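From: Petronella Gumede
To: Flistgate residents list
Date: 2023-06-09
Subject: Re: Clothes swap instead of the Ciltine bank?

Sandamali Ekanayake wrote:
> Ciltine say every item left in their bank gets "a second life".
> I think we should keep it and drop the swap. It's far less
> work, and the swap in April only drew 51 people.

I'd like to know what a second life means before we give up a swap that works. I wrote to Ciltine twice and got the same leaflet back both times. It has a nice drawing of a globe and no figures at all. How much is worn again, and how much is cut up for rags or burnt? If they know, they can tell us.
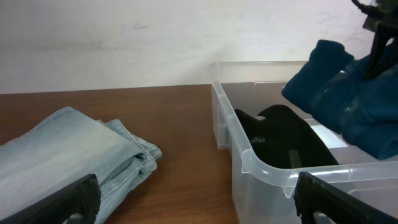 As for "only" 51, that's more than came to the last two street meetings put together. Most went home with something, and I saw where it went.

Sipho says the bank costs us nothing. It costs us two parking spaces, and the bags pile up beside it whenever the van is late. I'd want an answer in writing before we sign for another two years.

Petronella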